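Givwood Carpet Runner, Streaked Grey
Item 1284
Sold by Faltus Floors
Page updated 2/24/21

Every carpet runner seems to be sold as "hard-wearing" these days, so we'll skip the word. The Givwood is a low-pile striped runner in light grey, mid grey and charcoal. It is 65 cm wide, sold by the metre, and 7 mm thick with the backing on.

The maker says the streaks hide dirt. They hide lint and the odd crumb. We don't believe they will hide red wine, and we wouldn't buy it on that basis. The maker also claims you can lay it without underlay. You can, but on floorboards we'd still put a grip mat under it, especially near a door.

Colour is the usual worry. On a screen it can look bluer than it is, so ask for a sample before you order a long piece. Samples are free. Cut lengths can't be returned, and the Navickas edging tape is extra.

Width: 65 cm
Thickness: 7 mm
Price: $32 per metre
Colours: streaked grey only (the Karkow brown is gone until April)
Cleaning: vacuum, spot clean with cool water 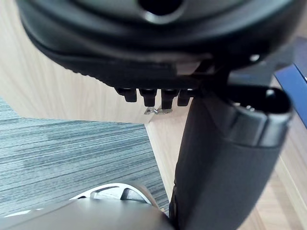
Grey striped carpet beside a pale wood floor.

Against pale timber the charcoal stands out more than the catalogue suggests. If you want a floor covering that disappears, look at our plain greys first. Cut ends will fray without tape, whatever the label says.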